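Pladdaleの大判パイルタオル（ピンク）、使いはじめて4か月になるので感想を書いておきます。買ったのはWirixの通販で、2枚組のセットです。

先に言うと、お風呂上がりに使ったのは最初の数週間だけ。今はほぼ「洗濯物をたたむときの下敷き」兼「ちょっと掛けておく布」になっています。タオルのレビューとしてどうなんだという気もしますが、これがものすごく便利なので許してください！

## 色のこと

届いたときは、正直ひるみました。商品ページではもう少しくすんだピンクに見えたんですよね。実物はかなり元気なピンクで、部屋の中でいちばん最初に目に入ります。落ち着いた色がいい人は別の色にしたほうがいいです。

でも、この派手さが洗濯物のときに効くんです。うちは黒い靴下や黒いニット小物がやたらと多くて、濃い色の布の上で仕分けていると、どこからどこまでが靴下なのかわからなくなる（老眼のせいもある）。ピンクの上なら一発です。履き口がどっちを向いているか、くるっと裏返っていないか、ぱっと見てわかります。前に使っていたRenaudの紺のタオルでは、黒い靴下を片方見失って、たたみ終わってから出てくるというのをしょっちゅうやっていました。

## 厚みと重さ

キッチンスケールに載せてみたら、1枚464グラムありました。ずっしりです。バスタオルとしては乾くのが遅くて、2月の部屋干しだと朝干して夜になってもまだ端がひんやり。そこはマイナスでした。

下敷きや掛け布として使うぶんには、この重さがありがたいです。丸みのあるところに掛けても、薄いタオルみたいにするする落ちてこない。幅は68センチで、上に小物をひろげても左右に余裕があります。もう少し幅があれば……と思う日もあるけれど、これ以上大きいと今度は洗うのがおっくうになりそうなので、まあちょうどいいのかな。

## 毛羽のこと

気になる人が多いと思うので書いておくと、最初のうちは毛羽が出ます。けっこう出ます。黒いニットにピンクのふわふわがつくと目立つんですよ、これが。うちでは3回洗ったあたりでだいぶおさまりました。柔軟剤なしで、洗剤はいつものBimerを少なめに。先に単独で洗ってから黒いものを載せるのをおすすめします（私はやらずに後悔しました。コロコロを何枚むしったことか）。

逆に、黒いニットのほうの毛がタオルに移るのは思ったより気になりません。パイルの奥に入ってしまうのか、ばさばさっと振ればだいたい落ちます。ふわふわした毛足の長いものだけは、振ってもしつこく残りますけど。

## 靴下をたたむとき

パイルに引っかかりがあるので、靴下がすべらないのが気に入っています。つるっとした机の上だと、片方を折っているあいだにもう片方が逃げていくじゃないですか。あれがない。つま先をそろえて置いて、半分に折って、そのまま次へ。置いた形のままでいてくれるので、続けてやっていても手が止まりません。

ただ、目の粗いニットは、たまにパイルのループに糸が引っかかります。ぐいっと引っぱらずに、上にそっと持ち上げるのがいいです。
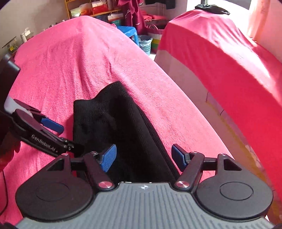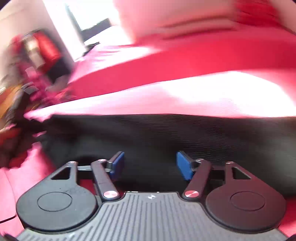
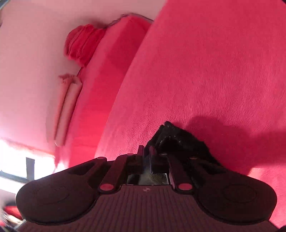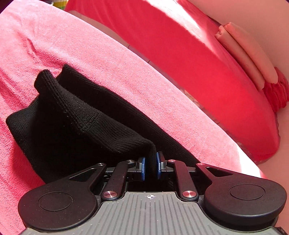
洗い替えの話もしておきますね。2枚組なので交互に使っていますが、今のところ色の差はほとんど出ていません。洗うたびに少しずつごわっとしてくるのは、パイル地なので仕方ないかなと。干す前に両端を持って強めに振ると、手ざわりがだいぶ戻ります。縁の縫い目はしっかりしていて、ほつれは片方の角にちょろっと一本出ただけ。ハサミで切ってそのままです。

あと地味に困るのが収納。厚いので三つ折りにしても場所をとります。うちの棚だと2枚重ねるともうぎゅうぎゅうで、結局どちらか1枚はいつも出しっぱなしになっています。

星をつけるなら4つ。ひとつ減らしたのは最初の毛羽と、乾きの遅さのぶんです。体をふくタオルとしてだけ見るなら、もっと薄くて早く乾くものを選んだほうが幸せだと思います。黒い洗濯物が多くて、たたむ場所の下に何か敷きたい人には、このピンク、かなりいいですよ。同じシリーズの小さいサイズも気になっているので、次に洗剤を頼むときに一緒にカゴに入れてみるつもりです。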